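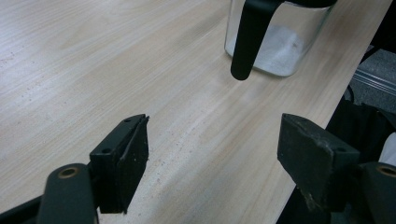
1. Purpose of the Report

This report presents the work of a four-month student project on good practice for hand-held gripper tools used at household tables. The project was carried out in the Applied Automation program at Himlow Technical College, in cooperation with the workshop at Barros. Its task was to review the existing house rules for tabletop work, to test whether students could follow them as written, and to propose a revised set for adoption by the program.

The report does not deal with the design of the gripper or with the software that uses the recordings. Those subjects are covered by the Estelness project, which runs under separate supervision.

2. Background

The house rules in force at the beginning of the project were written for fixed arms behind a guard. They required a marked work zone, an emergency stop within reach and a signed entry in the log before power was applied. Few of these points can be carried over to a tool held in the hand. A student who works with such a tool stands inside the work zone by definition, and the table is usually one that other people eat at or write on.

A draft guideline named Vostetach had been prepared by an earlier student group to fill this gap. It contained 63 separate rules. The draft was never adopted, and the present group was asked to establish why.

3. Method

The group read the Vostetach draft in full and sorted each rule by subject. Students from the program then carried out 70 short table sessions using the draft as their only instruction. After each session the student marked which rules had been followed, which had been skipped and which had not been understood. The members of the group did not assist during the sessions.

The objects used were common kitchen items: jars, cups, spoons and containers of dry goods such as a glass container with a black handle and a white granular filling.

4. Findings

4.1 Condition of the table

The draft stated that the surface "must be clean." Students read this in different ways. Some wiped the table before every session, while others began work with crumbs and dust specks on the wood between the fingers. Both groups marked the rule as followed. A rule that allows both readings cannot be checked, and the group recommends that it be replaced by a plain instruction to wipe the table and to note in the log any session that is left unwiped on purpose.

4.2 Condition of the gripper fingers

The draft asked for an inspection of the fingers "at regular intervals." No interval was given. Light dust and small scratches on the black finger blocks are to be expected in normal use, and the group does not regard them as faults. Worn patches along an edge should be entered in the log so that a later user can tell whether they have grown. Screws and bushings should be checked by hand at the start of each day.

4.3 Glass and open containers

The draft treated all objects alike. The group considers this its most serious weakness. A glass container near the side of a table calls for more care than a spoon in the same place, above all when the floor area beside it is also occupied by furniture or bags. The revised rules set a minimum distance from the edge for glass and require a lid on any container of powder or grains.

4.4 Length of the document

Students were able to recall only a small part of the draft after one reading. Several reported that they stopped reading before the section on glass – the last in the document.

5. Revised Rules

The revised set contains 47 rules in 3 parts: before work, during work and after work. Rules on glass now stand in the first part. The following are given here in full, as they differ most from the draft:

Wipe the table and let it dry before placing any object on it.

Place glass objects at least one hand's width from every edge.

Open the fingers fully before approaching an object, and approach slowly.

Keep bags and clothing away from the side of the table where the user stands.

Record any worn edge, loose screw or damaged pad in the log on the same day.

6. Limits of the Work

All sessions took place in two rooms, and all users were students with some training in automation. The revised set has not been tried by untrained users. The one-hand distance was chosen for ease of use and has not been tested against a measured value.

7. Submission

The revised rules were submitted to the program office on 9 June 2018. The office has agreed to place a printed copy at each table in the Barros workshop for the coming term, with a blank page attached for comments.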